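Robot club, week something of term

October 7, 2020

Club was on again tonight, and I stayed until they turned the hallway lights off. I said in April that I would write these up every week and I have managed it maybe one week in three, so this covers more than one session.

Our team is called Birar. The other team is Lumbantobing, and they have the arm on the window side. Both teams are working toward the Cluvemgate challenge, the kitchen one. You get a table, some food, a board and a bin, and the arm has to move what it is told to move without knocking the rest on the floor. You get 15 minutes for your run and that includes setting up.

We spent the first part of the term on the calibration and I won't go through that again. The short version is that the wrist camera and the arm now agree on where things are, near enough to pick up a sponge. We record each session by driving the arm by hand, and then the training runs overnight on the club computer. The target was 200 good recordings. We have 102. The rest got thrown out, mostly for bumped tables and one whole evening when the clock on the laptop was wrong and nothing lined up.

Last week we moved from blocks to fruit. I thought fruit would be easier because the colours stand out. It is easier to find and harder to hold. A block has flat sides. With a banana you have to decide which way to turn the wrist before you go down, and if you close on it too far toward one end it swings.

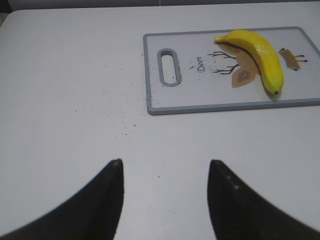 Banana on the deer board, fingers open.

The grip force was the other thing. We had it at the setting we used for blocks, and that is too much for anything you plan to eat later. I brought it down to 16 in the Fillance software, which has its own units that I have never seen explained. That held in the practice lifts but I only did a few before it was time to pack up.

I also want to try a plain board beside the printed one and see if the picks change at all. Lumbantobing have been using a plain one from the start and their finder is steadier than ours, though they also have a better lamp.

For next week I have to relabel the last batch, wipe down the table and tighten the wrist screws again - they work loose every couple of sessions. It is also our turn to bring the fruit.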